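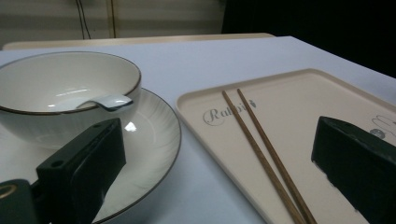
Work & Community | Features | Long Reads

Search this site Enter keywords Go

The Return of the Staff Lunch

By Orest Pylypenko
March 15, 2026

For most of the past decade, the midday meal at Gruvex was a private matter. Employees of the valve manufacturer ate at their desks, in their cars or at the machines they had just switched off. The company canteen in Zerlow, which once served every shift, had been reduced to a row of vending machines and a microwave oven. The room itself was used to store exhibition panels.

It reopened last April with seats for 140 fewer people than it held when the plant was built, and with a different purpose. Management describes it as a dining room. A hot meal is served between 11:30 and 2:00, and employees on the early shift may book a place in advance. The company pays part of the cost of each meal and the employee pays the rest through payroll.

Of the 804 people employed on the site, 386 now eat in the dining room on an ordinary working day. The figure has been higher in the winter months and lower in the summer, when many prefer to take their break outdoors.

A Habit That Lapsed

The staff canteen has a long history in manufacturing towns. Large employers provided meals because their plants stood far from shops, and many workers lived too far away to go home at noon. In some places the canteen was also the only room large enough for a public meeting, and it served the town for weddings, dances and elections.

Its decline was gradual. Shifts became shorter and more varied, which made it difficult to serve a large number of people at one time. Kitchens grew expensive to repair. Many firms handed their catering to outside contractors, then reduced the contract year by year until little was left of it.

Yurii Hladun, who joined Gruvex as an apprentice and now heads its site services department, remembers the last months of the old canteen. "There were two hot dishes, then one, then soup," he said. "After that there was a notice on the door."

Mr. Hladun was asked to prepare the case for reopening. His first report ran to 40 pages and dealt mainly with ventilation. The second, which was much shorter, dealt with the length of the lunch break. It had been set at 25 minutes, and in his view no kitchen could succeed under that limit. The company agreed to extend it to 40, with the working day ending later by the same amount. The change was put to a vote of all employees and passed by a narrow margin.

What Is Served

The menu is written by the kitchen in two-week cycles. Soup is offered every day, with bread baked on the premises. There is a main course with meat or fish, a second without, and a plain dish — usually rice, potatoes or noodles — for those who want something simple. Desserts were left out of the original plan and added after the first month at the request of the night crew, who take their meal from a heated cabinet.

Meals are served on ceramic tableware. This was a matter of some debate, as disposable containers would have required fewer staff in the dishwashing area. The kitchen argued that soup cools too quickly in thin containers and that people who are handed a box tend to carry it away. On the second point, the company's own survey appears to agree. In a trial week with boxed meals, most were taken back to the workshop floor.

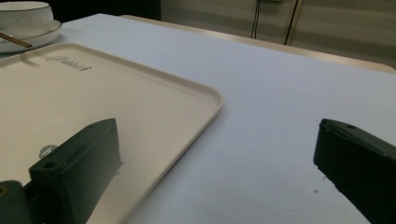
The Question of Cost

The dining room does not cover its expenses and was never expected to do so. Gruvex treats the difference as a staff benefit, in the same category as its bus service and its dental plan. The finance department reviews the amount twice a year.

Other employers in the area have taken different approaches. Bansal, a packaging firm with 14 kitchen employees of its own, opens its canteen to the public in the early afternoon and uses the income to hold down the price for its staff. Killura, a smaller company on the same industrial road, has no kitchen at all and sends its employees to Bansal with meal vouchers. Both arrangements have drawn interest from firms elsewhere in the district.

There are also objections. Some Gruvex employees with young children opposed the longer break and would still prefer to leave earlier. Others point out that a person who brings food from home receives no part of the subsidy. Mr. Hladun considers this second complaint a fair one. A proposal to provide free soup and bread to anyone who sits in the dining room, whether or not they buy a meal, is under review.

Beyond the Meal

Supervisors report that questions once sent by email are now often settled at the table. The company has made no attempt to measure this, and the dining room has no screens or notice boards. Meetings may not be held there during serving hours — a rule requested by employees and applied to directors as well.

The exhibition panels have been moved to a warehouse. The kitchen has asked for a larger oven, and a decision is expected before the summer schedule begins.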